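Search this site
Search
Home News Research Press Contact
Reading time: 4 min

PRESS RELEASE

Hilier and Rurnetside laboratory present a method for robots that work with thin plastic bags

Wrist camera data and a short "pause and look again" step raise success in bagging tasks

RURNETSIDE, November. The automation company Hilier and the handling laboratory in Rurnetside announce today the results of their joint project Skurkgate. The project studied one problem which looks small but has stopped many robots in shops and warehouses: how to put an object into a thin plastic bag, or take it out again, when the bag changes its shape with every touch.

Robots are already good with hard objects. A box or a can has the same form before and after the grip. A bag does not have this property. The film folds, sticks to itself and hides the opening. It also lets light through in some places and blocks it in others, so the same bag can have many different colors to a camera within one movement. Methods which first build a full model of the object often fail at this point, as the model is old before the arm has moved.

The method of the Skurkgate team, called Chien, does not try to model the whole bag. It asks only two things from the camera image: where is the part of the object that can be held safely, and how much film lies between the fingers and this part. The answer is updated during the approach. If the system is not sure enough, the arm stops, changes its angle a little and looks again before it closes the gripper. The team calls this step the second look.

For training, human operators guided the robot arm through 66 different combinations of bag and object. Bottles, jars, soft packages and small boxes were included. The bags had different colors and thickness, and they were not flattened or prepared before a session. The operators were asked to work at their normal speed and to keep also the attempts which did not go well. These failed attempts were later used to teach the system when it should hesitate.

In the final test, the robot worked with 34 combinations that were not part of the training. Without the second look, 32 percent of the attempts ended with film caught between the fingers, or with the object lost from the grip. With the second look, this number went down to 5 percent. The additional step made each attempt longer, and the team considers this the main cost of the method.

"We expected that more data would be the answer, and more data did help," the project team writes in its report. "But the larger effect came from giving the robot permission to stop. A person who packs groceries also stops for a moment when the bag is closed or twisted. We wanted to give the machine the same possibility."

Bottles received special attention in the study. The cap is a good place to hold, as it is hard and has a clear edge, but it is small in comparison with the rest of the bottle, and the body can be almost invisible inside a colored bag. A view from the wrist is useful in this case. It brings the camera near to the cap and keeps the fingers and the object together in one image during the last part of the movement.
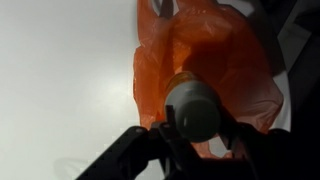 Skurkgate project: the gripper holds a bottle by its gray cap, with the body of the bottle inside a translucent orange bag. View from the wrist camera.

The researchers also name the limits of their work. The tests were made on a table with even light. Wet bags were not tested, and neither were bags with more than one object inside. Black film is still difficult, because the camera receives very little information about what is behind it. The team also reports that the second look is sometimes used too often: on simple combinations, the arm can stop although a direct grip would be safe. A new version with an adjustable threshold is in preparation.

Hilier plans to try the method in a packing station of its own during the next phase of the project. The laboratory in Rurnetside will continue with the research on bags with several objects. The report and a description of the test procedure can be requested from both partners.

About Hilier
Hilier develops gripping systems and control software for packing and sorting. The company works together with research groups on the handling of soft materials.

Press contact
Hilier, Communications Office, Rurnetside
Questions about the Chien method are forwarded to the project team.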